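Giving up the big shop (sort of)

So I have been threatening to do this since before Christmas and in March I finally did it. I stopped doing the big weekly shop. No more Thursday night trolley round the retail park, no more coming home with four bags of things and nothing for tea. I wanted to see if I could feed two adults and one permanently hungry fourteen-year-old out of the shops I can walk to, for a month, without anybody crying.

Somebody cried, but it was me and it was over a leaking bag of flour, so I don't think it counts.

A bit of background for anyone new. We live at the top end of Cilmont, up the hill past the old dairy, and the nearest shops are in a row at the bottom. There's a greengrocer, a butcher I'm slightly scared of, a chemist, a place that does keys and shoes, and Arruda, which is a Portuguese grocer and possibly my favourite place on earth. The supermarket is a bus ride in the other direction. For years I've used the row for emergencies (milk, lemons, birthday cards) and the supermarket for everything else, and I had it in my head that the row was the expensive way to do it.

Week one was a shambles. I went down on the Monday with a list that was basically my supermarket list, and it doesn't work like that at all. I wanted peppers and they didn't have peppers, they had leeks. Loads of leeks, and those pointy cabbages, and purple sprouting that looked like it had been picked that morning. I stood there like a lemon holding my phone and then bought three lemons out of embarrassment. We had eggs on toast that night. And the next night.

What sorted me out was a message from Lorena Leiva, who some of you will know from the comments as she is always telling me off about my pastry. She said to stop taking a list of ingredients and take a list of gaps. So mine now says things like "something green x 3, something for Sunday, soup, Asa's lunches". Asa is the hungry one. Then you look at what's there and fill in the gaps. I felt very silly that I'd got to my age without doing it, and my mum says she has always shopped like that and I'd have known if I'd ever paid attention, so thanks Mum.

Week two I got cocky and made the bean stew. If you've been reading a while you'll remember my bean stew disaster from the autumn, with the beans that never went soft even though I boiled them until the windows ran. I bought a bag of dried butter beans from Arruda and mentioned this at the till, and got a proper talking to. How old were the beans? I had no idea. They came from the back of my cupboard and they'd moved house with us. Apparently if they're ancient you can boil them till you're blue in the face! The new ones were soaked overnight, went on at half past four and were like butter by six. I did them with chorizo, two of the many leeks, a tin of tomatoes and a big handful of parsley at the end, and Asa had three bowls and then asked what was for pudding.
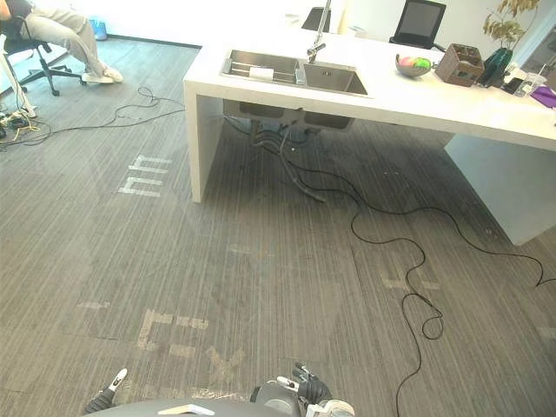
Photo: Todor Radonjić

Anyway, money, because I know that's what half of you are here for. I kept every receipt in a jam jar and sat down at the kitchen table on the last night of the month to add them up, and the total came to £433. That's everything we ate, plus washing-up liquid and loo roll, and it includes one very silly cheese. I went back through the bank statement for the month before and the supermarket had £18 more off us than that. So it's not the fortune I hoped to save, but it's not the disaster my husband was predicting either, and I'd point out that the supermarket month didn't have a silly cheese in it.

Where it went was interesting though. Vegetables were much cheaper, like embarrassingly cheaper, especially if you go down after four when they start putting bowls out. Meat cost more and we ate less of it. Things in packets were daylight robbery. A box of ordinary cereal from the little shop made me gasp out loud, so we went over to porridge, and Asa took that about as well as you'd expect. I did cave and buy one box in week three. I'm only human and he'd been very good about the cabbage.

The other big thing was waste. I used to scrape a horrible amount out of the bottom of the salad drawer every week, bags of leaves gone to soup, half a cucumber in a state. This month I think the only things I threw out were a bit of ginger and the heel of a loaf I'd forgotten in the bread bin. When you have to carry it all up the hill yourself you get quite protective over it.

Oh, the hill. I should talk about the hill. My arms were killing me for the first fortnight. I tried a rucksack (squashed tomatoes), I tried two tote bags (one shoulder now lower than the other, I swear) and then Gitau Gachanja from over the road took pity on me and lent me his late aunt's shopping trolley. It's tartan. It has a squeaky wheel. I was mortified for one trip and now I won't hear a word against it, I've even oiled the wheel. I passed a girl of twenty or so with the same one last week and we gave each other a nod like motorbikers do.

The flour bag was the one bad trip. It must have caught on something coming out of the shop, and by the time I got to our gate there was a thin white line all the way back down the pavement, with a wiggle where I'd stopped to talk to someone's dog. I'd planned bread for the weekend. I'd told people about the bread! I sat on the wall and had a little weep and then went in and made pancakes with what was left.

Things I missed. Proper big bags of rice. Frozen peas, because the little shop only does the tiny packs and we get through them like they're going out of fashion. Being able to do it all in one go with my headphones in and not speak to a soul, which I know isn't very community spirited of me, but there are evenings when you just want to stand in front of the yoghurts and be left alone. I also missed my usual teabags and I'm not going to be talked out of them.

Things I didn't miss. The car park. The self checkout and its opinions. Buying a candle.

And I've learnt a few things to cook that I would never have bothered with otherwise. Here's what we ate most:

Leek and potato soup with the green bits left in, which I always used to chop off and bin like a fool.

Pointy cabbage cut in wedges, fried hard in a bit of butter until it goes brown at the edges, then lemon over it. I could eat this every night.

Lentils the way Tsegereda Ejigu told me in the comments back in January, with far more onion than you think is sensible and cooked far longer than you think is sensible. She was right about both. I did mine with a squirt of tomato puree and I hope she'll forgive me.

Pralletti, the little twisty pasta Arruda keeps by the till, with purple sprouting, anchovies and fried breadcrumbs. The breadcrumbs were the other heel of loaf, so I was extremely smug that evening.

So am I carrying on? Mostly, yes. I've decided on a sort of halfway house. One trip to the supermarket a month for the boring heavy stuff (rice, peas, teabags, cereal, peace has been restored at breakfast) and everything else from the row. I'm going down twice a week now, once on my way home and once on Saturday morning with the trolley. It takes me longer than it should but I've stopped minding. The butcher called me "love" last time, so I think we've turned a corner there too.

Hagos Tamiru emailed to ask if I'd do a post on what I keep in the cupboard so that the gaps list works, and yes, I will, as soon as I've tidied the cupboard enough to be seen in it. If there's anything in yours you couldn't manage without, tell me below and I'll try it. No tinned prunes please, we've been through this.

Right, I've got beans soaking and nowhere to put them as the fridge is full of cabbage again.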